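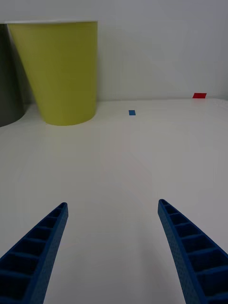

*White tabletop at Skaltura, February.*

Ilona Dudás has worked in lighting for most of her career, the past seven years of it at Palero, where she looks after refits of older commercial buildings. The Skaltura job is a ground floor and mezzanine, formerly a printing shop, now a mix of desks, benches and storage. The tenants had complained of headaches and of light that was, in the words of their first email, too bright and not bright enough.

"Both can be true," Dudás said. "You can have plenty of light on the desk and still have a dark ceiling and a bright fitting in the corner of your eye. The meter on the desk says the room is fine. The person says it isn't. I take the person's side until I've measured the rest."

The original installation used recessed fluorescent troffers with louvres. At some stage these were swapped for flat LED panels in the same openings. The panels use less power and need less attention, but they put out light at wide angles, and the louvres that had shielded people's eyes went out with the old fittings. Surface brightness on the replacement panels was also uneven between batches.

Dudás begins with vertical measurements, taken at seated eye height and facing the directions people work in. Only after that does she take the usual grid of readings on the horizontal.

"A horizontal grid is easy to do and easy to specify, so it's what gets done. It tells you about paper lying flat. Most of what people look at now is upright, or it's another person's face."

At Skaltura the horizontal readings were well above what the tenants had asked for. Walls and ceiling were poorly lit by comparison. The first change was to turn the panels down, and most now run at 54 per cent of full output. This was done through the Tondidex control system that had been installed along with the panels and left at its default settings.

She is blunt about controls. "I rarely find a building where the commissioning was finished. Somebody paired the sensors, checked that the lights came on and left. There's a setting for the high-end trim and it's sitting at a hundred. There's a daylight sensor pointed at a window it should never see."

On this job the daylight sensors were moved further in from the glazing and angled down to read the floor. The time delay on the occupancy sensors in the storage aisles was set at 10 minutes. Fade times were lengthened too. People seldom notice light dropping slowly over half a minute, she said, but an abrupt step makes them look up – and then they start watching for the next one.

Flicker was the second question. The complaints of headaches had come mainly from the mezzanine, where the panels were on a separate circuit with a different make of driver. Norbert Bárány, the electrical contractor, had already checked the supply and found nothing wrong with it. A flicker meter showed strong modulation at low dimming levels on the mezzanine drivers and very little downstairs.

"It was a cheap driver that dims by chopping the output at a low frequency," Dudás said. "At full output you would never pick it. Dim it and the off periods get longer. Some people see it when they move their eyes quickly, and some people only feel lousy at four in the afternoon. I can't prove the second part for any one person, and I don't try to."

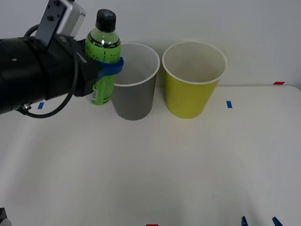
The drivers were replaced with a type that reduces current across most of the range. The panels themselves stayed. Bárány's crew did the changeover in the evenings, working from a mobile scaffold, and the old drivers were kept in case the maker would take them back.

Asked about colour temperature, Dudás said it takes up more meeting time than it should. Skaltura's manager, Harvey Friesen, wanted a cool white throughout. Several of the staff wanted something warmer. They settled on 4000 kelvin, which was what they already had.

"What mattered more was that the replacements over the years hadn't matched," she said. "You had a panel that was slightly pink beside one that was slightly green. Same number on the box. The number on the box describes warm to cool and says very little about the other direction, toward green or magenta. You need to ask for the tolerance as well, and you need to buy spares from the same batch."

White surfaces make such mismatches more obvious, in her view, and so does glossy paint. She prefers a matt finish on walls near fittings and a light ceiling, kept clean. Repainting the ceiling was the cheapest item on the Skaltura list. It raised the measured ceiling brightness by more than any change to the fittings did.

Wall lighting came next. The team added a run of Trnka linear fittings along the long side of the mezzanine, set roughly six hundred millimetres off the wall. Zoltán Lengyel, who prepared the drawings, had wanted them closer for a grazing effect. Dudás overruled him on the grounds that grazing light shows every flaw in the plaster.

"Zoltán was right about how it would look on a good wall," she said. "It wasn't a good wall."

The Palero report to Skaltura gives the energy result in a single line near the end. Dudás said she would rather be judged on the vertical readings, which Veronika Katona of the same office will repeat in winter, after dark, with the blinds both up and down. The trim levels will be reviewed then. One fitting over the stair is still out of colour with its neighbours and is on order.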